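Can a machine do the dishes yet? Not quite, says Fliltmont lab
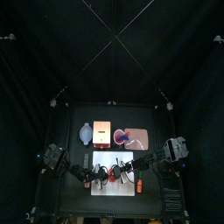 Adaeze Etim
Staff reporter, May 2021

Two arms, one white board, a red object between the grippers. At the Fliltmont lab thats a normal morning. Bowl, cup and an orange bottle with a green cap all sit within reach.

The team is testing whether a pair of arms can take on small kitchen and stockroom chores - picking up, passing over, putting back. Funding comes from Pamix, the store chain, which wants an answer by October.

So far, mixed. The log shows 547 tries over 16 weeks. Rigid boxes go well. Cords and anything soft, much less so.

"My mother could clear this table in 3 seconds," said Souad Samir, who runs the tests. "We are slower then that. A lot slower."

Jailson Medeiros, a Pamix floor manager, came by to watch. He wants shelves restocked overnight and doubts he will get it soon. "Maybe one shelf," he said.

Next round adds towels and jar lids. Pamix has not said wich store would go first.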